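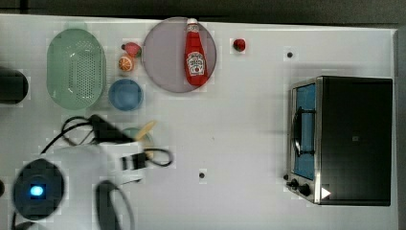 I have spent a good part of May teaching a robot to put a strawberry in a bowl, and I would like it noted that I already knew how to do this myself.

The job came through Ekana, the small outfit in Tondham where I do three shifts a week. The title is "demonstrator," which my mother took to mean I was handing out cheese samples at the Donnelly supermarket. I have stopped correcting her. The pay is similar and in both cases you stand next to food all day and can't really eat it.

There are two ways to show the arm what you want. The first is to take hold of it and push it through the motion, like helping a very stiff uncle into a coat. The arm goes slack enough to let you, sort of, and it remembers where its joints went. I was bad at this. You have to keep your own body out of the way of the camera, so you end up leaning in from the side with your elbows up, and the arm is heavier at some angles than at others. My recordings from that first week look like somebody trying to park a boat.

The second way is remote control. You sit at a desk with a smaller arm in your hand, and whatever you do to the little one, the big one does on the table. This is better for the back and worse for the ego. You get no feeling through it at all. Closing on a ketchup bottle and closing on thin air are the same to your fingers, so you go by eye, and by eye everything is half an inch to the left of where you thought.

We need 200 good runs per task. A good run is one where you pick up the thing, put it where the card says, and don't dither. Dithering is the big sin, and I am a natural ditherer. If I hover over the bowl for two seconds wondering whether I'm centered, the robot learns that hovering is part of the recipe, and then it hovers too, with great seriousness, over every bowl it meets. We had a policy last month that did a tiny backward flinch before each grab. That was me. I do it when I reach for hot pans. I watched a machine that costs more than my car do my flinch 13 times in a row while the whole office looked on.

Between runs you mess up the table. Plate goes here, colander goes there, the orange slice ends up somewhere you wouldn't put an orange slice. I thought this would be the relaxing part, but I have habits there too. Apparently I like the strawberry near the top and the ketchup on the plate, and left alone I'll set it up that way every time. So now there's a sheet that tells me where to put things, and I follow the sheet.

Run 1016 was on Saturday, counting all the tasks together. I dropped it. Picked up the next one clean, though, and got through most of the afternoon without a flinch.

They're sending me over to the Meststead site for a while after this. It's towels there. I've been told to bring my own chair cushion, and I fold towels in a way my sister calls upsetting, so we'll see what the robot makes of that.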